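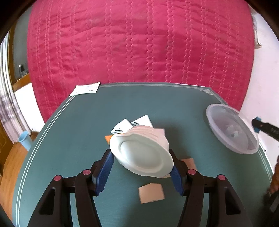

Section 5 covers first grips with the Kero hand-held gripper: choosing objects, setting the pads and deciding whether a session is worth keeping. Jastar's own leaflet handles this in a single sentence ("Pick up any household object and begin"), and I would not plan a day around that sentence. The word "any" does a lot of work. A shallow white dish held tilted by its rim, one blue pad on each side, is a fair first object for the Kero, and it's also a good place to see how little of the pad can end up touching what you are holding. A cube in the showroom flatters the tool. A wavy rim doesn't.

These notes were written for Grokirberg staff setting up the kit at a table in an ordinary room. Where the leaflet and these notes disagree, try both on your own objects and believe the result.

## 5.1 Before you start

You need the assembled gripper, a table with room to move around it, and a few light items you don't mind dropping. Do not use glass or good china for this section. The leaflet calls the pads "crush-safe." I asked Jastar what test stands behind that phrase and got the same phrase back in a longer email.

1. Check that every pivot cap is seated. They are the round pink ones. Press each with your thumb. If one turns freely, go back to Section 3.
2. Wipe the ridges of both blue pads with a dry cloth.
3. Open and close the jaws slowly with nothing between them. The movement should feel the same all the way through.
4. Look at the tips from above as they meet. If one pad arrives first, adjust it now.
5. Set the camera running and check the file on a computer before recording anything you care about.

**Note:** The status light tells you the camera has power. It does not tell you the camera is saving. Our first batch was 727 clips long when we opened the folder, and the log said it should have been 2,328. The light had been on all morning.

## 5.2 First grips with a shallow dish

1. Put the dish on the table and bring the open jaws in low, one to each side.
2. Close until both pads touch the rim. Stop there for a moment and look.
3. Add a little pressure and lift a short way.
4. Tilt your wrist slowly to one side, then back.
5. Set the dish down and open the jaws fully before you pull away.

Repeat until the lift feels dull. If the dish turns between the pads, take hold farther along the rim and try again. Squeezing harder is the natural response and rarely the right one with a thin edge.

**Caution:** Keep the fingers of your free hand out of the slots between the linkage bars. They narrow as the jaws close. The leaflet's only warning is about batteries.

Flat paper and card are another matter. The leaflet lists "sheets and cards" among suitable objects, and I have not been able to get a card off a smooth tabletop in any way I'd want to show someone. Sliding it to the table edge works. Jastar does not mention sliding, so I would treat cards as unsupported and leave them out of any schedule that has a deadline attached.

## 5.3 Working in and out of a container

Reaching into a bowl is harder than it sounds. The jaws need space to open, and the walls take that space away. Practice this before you record it. 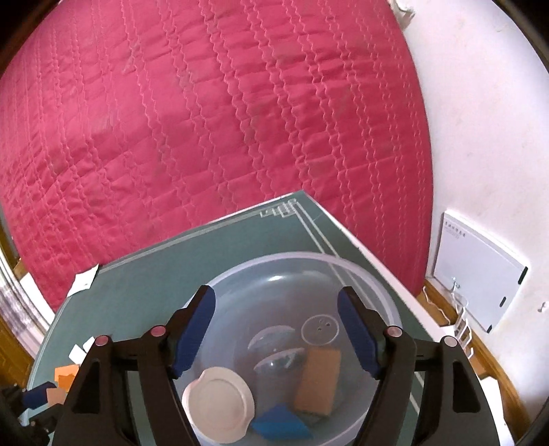
*Gripper open over a clear plastic bowl. The white lid, clear shells and orange-brown sponge lie between the pads.*

1. Use a bowl wide enough for the jaws to open inside it. If you have to close them halfway to get in, the bowl is too small for a first session.
2. Start with a sponge. It gives under the pads and forgives a poor angle.
3. Go in from above, close, and lift straight up until you clear the rim.
4. Move on to a lid. Take it by the edge. If it has a tab, try that too and compare.
5. Leave thin clear plastic until last.

**Note on clear items:** Jastar claims the Kero software "sees transparent objects reliably." I would want that in writing, with a number next to it. Clear parts inside a clear bowl are a hard case for anyone, and on our screen the labels wandered between the part, the bowl and the table underneath. By hand you will manage fine, so the trouble only shows up later, when you review. If your project depends on clear plastic, ask for a trial period before you pay.

**Caution:** Do not lean the gripper on the rim of the bowl to rest your arm. It shifts the pads, and you then have to repeat 5.1 from step 3.

## 5.4 Checking what you recorded

The leaflet suggests reviewing "a sample" and says nothing about how large. Review all of the first session. After that, decide for yourselves.

1. Copy the folder to a computer. Do not review from the card.
2. Compare the number of files with the number in the log. A match is good. Ours matched on the second attempt, at 3,171.
3. Play clips at normal speed. Reject any in which the object leaves the pads before you meant it to.
4. Reject any in which your sleeve or free hand covers the object.
5. Write down why each clip was rejected. "Bad" is no help to the next person.

**Note:** The software has an automatic quality score. I have seen it give top marks to a clip of me carrying nothing across the table. Turn it off or ignore it.

## 5.5 When something is wrong

**Jaws close unevenly.** Check the pivot caps first, then the pad screws. If neither is loose, send the unit back. Do not file the linkage, whatever the support line tells you.

**Pads slip on smooth plastic.** Wipe the pads and the object. If it still slips, change the angle. The replacement pads sold as "extra grip" behaved the same as the standard ones for me, at a higher price. I would not order them.

**Wrist gets sore.** Stop and hand the tool over. The leaflet's "all-day comfort" was not my experience, and I have decent wrists from years of turning wrenches on an old Honda.

**Log and folder don't match.** Discard the session if you can afford to. Sorting out which clips are missing took me longer than recording them again.

Jastar has told us a revised leaflet will be ready in August. Until it arrives, use this section, and mark corrections in the margin of the printed copy by the charging shelf.

Jacinto Maldonado, Jan 22, 2026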